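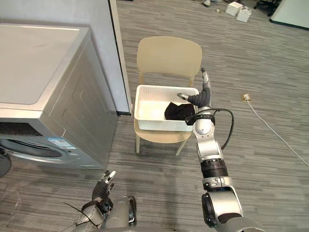 Let Me Lose Properly

I have been playing fighting games since I was small enough to need a box to reach the buttons, and I would like to put in a good word for losing. I mean proper losing, the sort where you put the pad down on your knee and go and make a cup of tea.

Nieminen put out a big update for Polleck in November, and the part everyone cheered was the new instant rematch. The round ends, you tap once, and you are back in before the other player has finished their victory pose. I do see why people like it! I have 800 matches behind me, most of them lost (my dear friend Nelli Vuorinen will happily tell you how many of those were to her), and waiting through a loading screen 29 times in an evening was never my favourite part of the hobby.

But I miss the gap. In the old version you had a few seconds of sitting there looking at the results, and in those seconds I used to work out what had gone wrong. Usually it was the same thing as last time, jumping in when I had no business jumping in, but at least I knew it. Now I tap, I jump, I get swatted out of the air, I tap again, and at half past eleven I go to bed cross and no better than I was at supper.

Veikko Pelkonen, who taught me most of what I know back when we all played at the arcade in Ernville, used to make us stand up after every loss and go to the end of the queue. You watched 2 or 3 other people play before your turn came round again, and I picked up more standing in that queue than I ever did with my hands on the stick. He had a lovely slow way of playing Jondus, the big wrestler, who has 33 moves, and Veikko used perhaps four of them.

I am not asking for the rematch button to go. Younger players with short lunch breaks are very welcome to it. All I would like is a setting, tucked away in a menu somewhere, that gives me my results screen back with a nice long pause and maybe the last ten seconds of the round to watch again. The old music would be lovely too, if they still have it.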